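Home Papers Authors Search Next section

4.2 Collecting the demonstrations

We spent most of March teaching, and we would happily have spent longer. Each of our 8 tasks was shown to the robot by remote control: a person moved a pair of small leader arms, and the two arms on the table copied them. Zane Avotiņš, who had never driven robot arms before, recorded 7 of the tasks himself and grew very fond of the work - his patience shows in the data. We kept 1,000 demonstrations in all, and we left the slow and hesitant ones in, as we wanted the policy to see how a person recovers from a poor grasp. 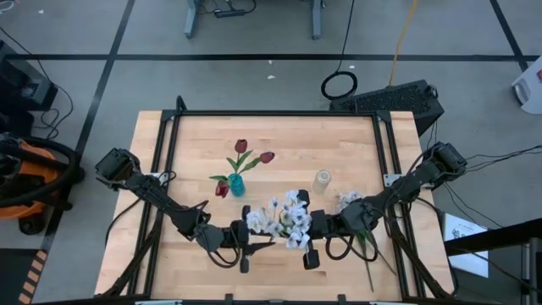
Figure 2. Flower handling on the Turell table.

Soft objects asked the most of our teachers. With a block, you can close the gripper and think about something else, but a stem wants a lighter touch, and the leader arms give no feeling of force at all. The white flowers between the two grippers were harder still, because both hands had to work so close together, with the vase of red tulips standing near enough to be knocked. We asked teachers to pause before every release, and the Grultis recorder kept those pauses in full.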